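Prutano is adding a light blue bag to its line of thin plastic carry bags. The new bag is sold under the Postano name and can be twisted shut or knotted at the neck -- no clips or ties needed.

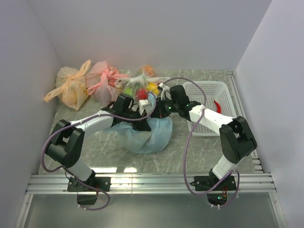
*A pale blue plastic bag, partly knotted.*

Packs come in two sizes, 70 bags and 150 bags. Both fit the Tindall wall holder. 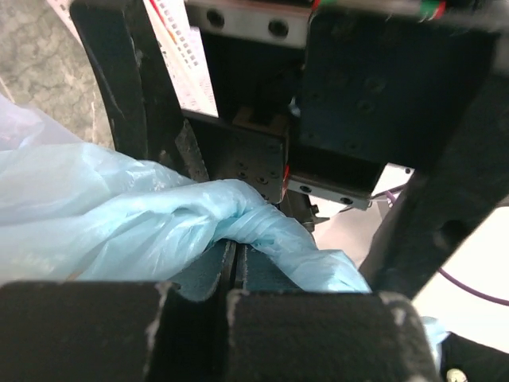
**WANACH, 24 January 2023** -- Stores can order the bags now. "People asked for a bag that is easy to twist closed," said Adoración Toledo, sales manager at Prutano. "We also kept the color light." The bags will be stocked in 1,145 stores by September.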